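Rindthorpe Family Park: Opening Walk-Round, Splash Area and Small Rides
Mar 30, 2023
Walked by Adesuwa Uzor and Ladi Aliyu. Comments written up by Adesuwa.

Good morning, everybody, and thank you for your patience with these sheets, which I know got longer over the winter (mostly my doing!). Please read the comments as well as the marks, especially if you're on the splash area crew this season.

Marks used: OK, WATCH, FIX BEFORE OPENING

1. Front gate and ticket lanes
Turnstiles swing freely: OK
Wheelchair lane clear and latch working: OK
Ground mats flat at the edges: WATCH
Comment: The mat by lane 2 has a corner that wants to curl. Ladi pressed it down and it behaved while we stood there, but give it a look every morning, please, and tape it if it starts up again.

2. Tijani Teacup ride
Lap bars, all cups: OK
Step edges painted and visible: OK
Operator stop button tested from the booth: OK
Height sign readable from the line: FIX BEFORE OPENING
Comment: The sign has faded so badly in the sun that I had to walk right up to it, and a parent holding a toddler and two ice creams isn't going to do that. Eugeniusz has the new one in the workshop and only needs the bolts. The ride itself sounded lovely, much smoother than it did in November.

3. Splash area, wet side
Drain covers seated and screwed down: OK
Non-slip surface, full walk in bare feet: WATCH
Water depth markers: OK
First aid box stocked and sealed: OK
Comment: Yes, I took my shoes off and did the whole thing, and it was cold! There's a smooth patch near the big bucket, nearly 15 feet long, where the grit has worn down. It passes for now, but I'd like Benedita to go over it with the coating kit when we get a mild, dry spell.

4. Splash area, changing room and drying corner
Benches steady, no splinters: OK
Hooks and rails tight to the wall: WATCH
Walkway free of bags and wet clothing: OK
Lost sock and towel basket emptied: OK
Comment: Three hooks on the family side turn when you pull on them. Children do hang off these, however nicely we ask, so please tighten them with the long screwdriver. Clothing should be clipped up well clear of the heater, and nothing goes on the floor where people walk.
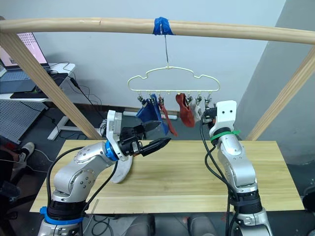 Socks clipped to a pale yellow hanger, dark blue at the left.

5. Wirnach Mini Train
Track walked end to end: OK
Carriage doors and chains: OK
Crossing bell: FIX BEFORE OPENING
Spare fuses in the cab: OK
Comment: We walked all 297 yards of track and found one pinecone, which Ladi kept. The bell rings, bless it, but you can barely hear it over the engine. Rakiya has called Paltcombe for a replacement, and until it's fitted we need a person standing at the crossing for every trip. 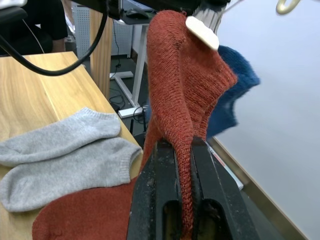 Rust-orange knit sock with a cream-white clip near the top.

6. Picnic lawn and snack stand
Umbrella bases weighted: OK
Fire extinguisher in date and on its bracket: OK
Trash cans lined: OK
Fryer shutoff tested: OK
Comment: All good, and so tidy I felt guilty leaving footprints. Please keep the 30-inch gap behind the stand open for the back door. Boxes do creep in there on delivery mornings.

Still to sign off: height sign (Eugeniusz Brzozowska), crossing bell (Rakiya Abubakar), family side hooks (whoever gets there first, initial the sheet). The coating work goes to Benedita Calado. Completed sheets go in the green folder in the gate office.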